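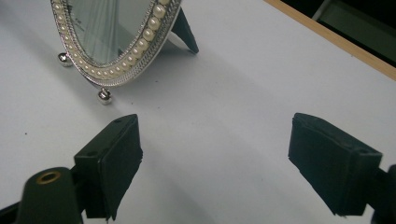

1/ Tabletop mirrors: cleaning, levelling and storing

I look after the dressing-table stock at Povside, which means a lot of small mirrors on stands. Thread on what I do with the ornate ones. Oval, silver-coloured metal, a row of faux pearls inside the rim, ball feet at the bottom, easel back.

2/ Dust first, dry. Soft make-up brush, working along the braided border in one direction. A cloth catches on the pattern and pushes the dust into the gaps between the pearls.

3/ Never spray the glass. Spray the cloth, away from the mirror. Liquid runs down to the lowest point of the oval, gets behind the edge and sits there. Black marks at the bottom of old mirrors usually start that way.

4/ Faux pearls: barely damp cotton bud, water only. No alcohol, no acetone, no glass cleaner. The coating on most of them is thin and goes dull or peels. Once it has peeled there is no repair worth the time.

5/ Metal: check whether it is plated before using any polish. If in doubt, treat it as plated and stick to a dry microfibre. Polish also leaves white residue in rope patterns, and you will be picking it out with a cocktail stick.

6/ Ball feet. Two at the front plus the tip of the stand gives three points of contact, so it should not rock on a flat top. If it does slide, put a clear 2 mm bumper under each foot. On a painted or matt white top I fit them anyway — metal feet can scratch when the mirror is dragged.

7/ Easel stand: open it fully before letting go. Look at the hinge every few months. If the angle has crept, tighten the screw if there is one. If it is riveted, a short length of ribbon between stand and back will limit the travel.

8/ Storage. Acid-free tissue over the face, then bubble wrap with the bubbles outwards. Stand folded flat. Upright in the box, never stacked. A Modon crate takes up to 16 of the small ones with card dividers.

9/ Marloes Dekker asked about loose pearls. Jewellery adhesive, applied with a pin, tiny amount, mirror lying flat overnight. Superglue fogs the glass nearby.

10/ Replacement pearls: measure with calipers, not a ruler. Half a millimetre out is obvious in a continuous row. Tineke Schouten keeps a tin of odd sizes and I have had two from it so far.

11/ Hand mirrors on Thursday. Different problem, mostly handles.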